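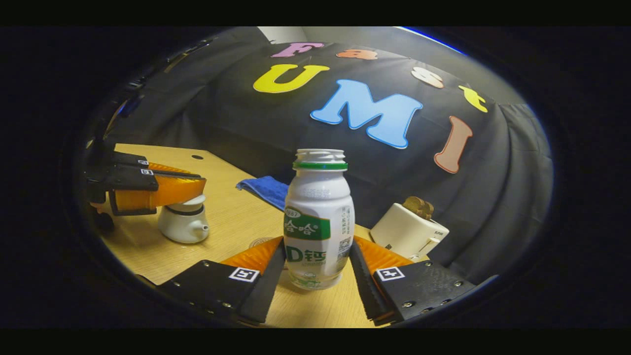

Press release - for immediate use

Prumutley opens its doors in March: come and have a go with our grippers

We're having an open day! After two years of saying we would do it when things calmed down (they haven't), we at Prumutley have picked a date, borrowed a lot of folding chairs and told everyone on the Womgate estate that they are invited. It will be held in our workshop in Londport this March, from 10am until 4pm, and it won't cost you a penny to get in.

I look after visits here, so I'm the one writing this, and I'm also the one who'll be handing you a gripper at the door. If you've never heard of us, we teach robot arms to handle ordinary household things. Breakfast things, mostly. Cups, teapots, towels, bottles, the toaster. The way we do it is by having people do the job first, holding a pair of grippers in their own hands, with a camera on each one watching the fingers. The recordings then go off to train the arms. It sounds a bit odd written down and it makes perfect sense once you've tried it, so please try it.

What you can do on the day

The main thing is the breakfast table. You stand at it with a gripper in each hand and work your way through a small job, such as lifting a drink bottle and putting it down again where you found it, or taking hold of a teapot without knocking its lid. The fingers have soft ridged orange pads, which are kinder to the crockery than you'd expect. I still broke a saucer in my first week.

Everyone gets a short turn with one of us beside them, and there are two tables, so the queue should keep moving. Children are very welcome and are, I'm sorry to say, usually better at it than the grown-ups. Anyone under 12 needs an adult with them at the table. The grippers are a reasonable weight, so we'll have a stool ready for anybody who would like to do it sitting down.

At the far end of the workshop you can watch the arms have a go at the same sort of job. They'll run on the half hour, starting at 10.30am, and one of our engineers will talk you through what the arm is doing and take questions. Expect some fumbles! We've decided to run it live all day and leave the fumbles in - I think people learn more from a dropped towel than from a polished film, and the engineers have more to say about it too.

There's also a wall of recordings from the gripper cameras. The lens is very wide, so tables come out bent like a banana and the fingers look enormous at the bottom. Visitors always ask about the small black-and-white squares on the finger plates. They're markers, and the software uses them to work out how far open the fingers are. I asked the same thing at my interview.

A bit about the project

The work you'll see is part of a project we call Kotian, which we started with two people and one teapot. So far we've made 564 recordings at the breakfast table, and we'd like to get to 2000 by December. A single recording is one person doing one job from start to finish, and we keep the clumsy ones as well as the neat ones.

One thing we've noticed is how differently people go about it. Some of our testers grab a bottle low down and some go straight for the shoulder. Left-handers set the whole table out the other way before they begin. We work with a small team and we've all become rather set in our habits, which is a big part of why we want you lot in. If you're happy for your turn to be recorded, it could go towards the 2000. The cameras look at the grippers and the table, and we'll give you a plain one-page form to read and sign first. If you'd sooner not be recorded, just say so and you'll get exactly the same turn with the recording switched off.

School and group visits

The first hour after lunch, 1pm to 2pm, is set aside for groups. We can take up to 30 people in that slot, and we'd love to hear from schools, youth clubs, care homes and repair cafes in particular. Please get in touch before you come so that we can sort out badges and squash. Outside that hour there's no need to book - turn up when it suits you and stay as long as you like.

Getting here

We're in the long brick building at the back of the Womgate estate in Londport, the one with the green roller door. The buses stop at the estate gates and it's a five-minute walk from there, all on the flat. Parking is limited, although the unit next door has kindly let us use its yard for the day. The workshop is on the ground floor with level access and there's an accessible toilet by the kitchen. It can get noisy when the arms are running, so we're keeping the volume down between 10am and 11am for anyone who would prefer a gentler visit.

Tea, coffee and toast will be on all day in the kitchen. The toast will be made by humans.

For the press

Reporters and photographers are welcome at any time, and we'll open from 9am for anyone who wants to film the arms before the crowds arrive. You can have a turn at the table as well, and I'd rather hoped you would. Engineers will be free for interviews until midday. Please let the Prumutley visits desk know if you're bringing lights or a tripod so we can find you a socket and a bit of floor.

Notes to editors

Prumutley is a robotics workshop based on the Womgate estate, Londport. Kotian is its project on teaching robot arms everyday kitchen jobs from recordings of people using hand-held grippers. Group bookings and press requests should go to the visits desk, marked "open day".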